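Cutting mat curls up at the corners after storage
Posted in Crafts & Sewing

I bought a green self-healing mat from a shop in Drurusthorpe last September and kept it rolled in a closet for 6 weeks while we moved. Now two corners lift and my ruler rocks when I cut. Can it be flattened, or do I need a new one?
Chiamaka Ugwu

Venla Kallio
Lay it face down on a hard floor in a warm room and put heavy books on the corners. Leave it for 19 hours or so and check. Don't use an iron or a hair dryer. I ruined a Valness mat that way and the grid no longer measured true. Store it flat under a bed from now on.

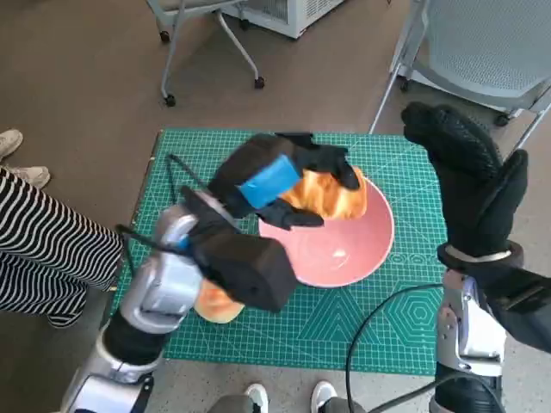
Green mat on the floor, with a pink bowl on it.

If the corners still lift after a few days, turn it over and repeat. A slight wave in the middle is harder to get out, and I would replace a mat that has one.

Prasanna Wijesinghe
mine did this too, i just tape the corners down. works ok for fabric, not so good for card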